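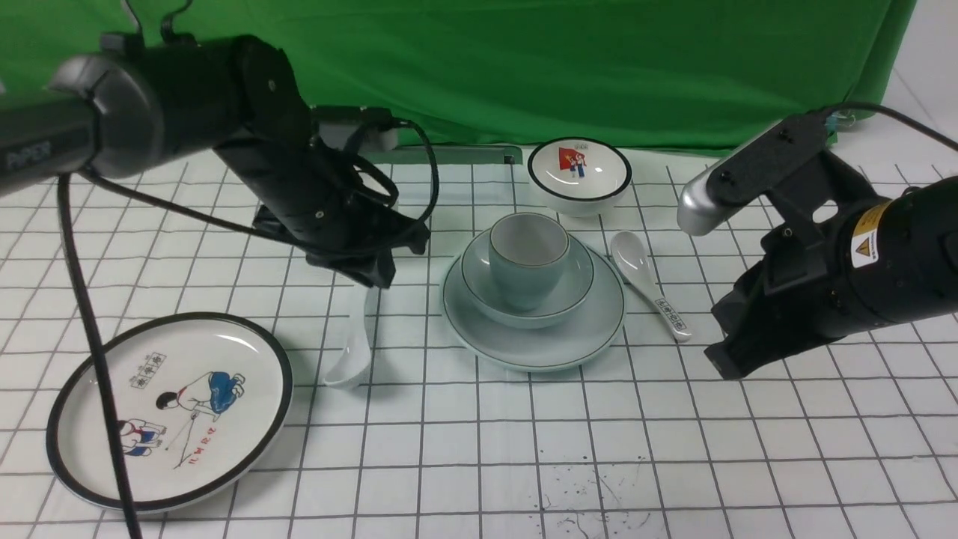

Do I need to be able to read music to use the Rulent?
You need a pair of ears and about an hour, and that's your lot. I can't read a note myself and I've made two full records on mine.

Setting up your Rulent for the first time

I wrote this part of the guide after my own first evening with the pedal, which mostly consisted of feedback and swearing. The Rulent is a fuzz and a looper in one casing, and it likes things plugged in a particular order. My band, Plovuser, has dragged one round every damp rehearsal room in Birolstead, so what follows is how we do it (loud garage stuff, two guitars, drums that never tune up).

1. Turn your amp's volume all the way down. Do it even if you think it's down already!

2. Plug your guitar into the socket marked IN, on the right. It's easy to get the two sockets back to front on a dark stage, and you'll get no sound at all if you do.

3. Run a second lead from OUT to your amp.

4. Connect the power supply that came in the box. The light above the footswitch blinks 5 times and then stays on.

5. Set all three knobs (Grit, Tone and Level) to the middle, then bring the amp up slowly while you hit an open E.

6. Press the left footswitch once. You should hear the fuzz come in with a sort of tearing sound, a bit like a lorry going over gravel. Lovely.

Caution: don't use a supply you've borrowed from another pedal unless the numbers printed on the label match. I cooked my first Rulent that way and had to buy another one out of my own pocket.

Note: if it hums, move the power supply away from your guitar lead before you start blaming the pedal. Nine times out of ten that sorts it.

Making your first loop

7. Press the right footswitch and start playing on the same beat. The light goes red.

8. Press it again on the first beat of the next bar. Your loop starts playing straight away and the light goes green. If it limps at the join you were late with your foot, and so was I for weeks.

9. Press a third time to add another layer on top. Keep going as long as you like, but the low end turns to porridge after four or five guitars, so I roll Tone up a bit for each one.

10. Hold the right footswitch for two seconds to wipe everything. There's no undo once it's wiped. Ayten Yalçınkaya, our other guitarist, lost the whole middle section of "Phùng" like this in August and we've never quite got it back, though the version on the tape has its fans.

The longest loop you can record is 75 seconds. When you hit the limit it closes the loop by itself and carries on playing, wherever you happen to be in the riff.

Settings I keep coming back to

For scratchy, trebly chords: Grit at nine o'clock, Tone nearly full, Level in the middle.

For the big horrible one: Grit full, Tone at ten o'clock, and Level down a touch or you'll flatten your singer. I use this for every last chorus and Ayten uses it for everything.

Caution: Level gets very loud past three o'clock. Please don't try it in headphones.

When you pack up, turn the amp down first, then pull the power, then the leads. Loops aren't kept when the power goes, so record anything you're fond of on your phone before you unplug.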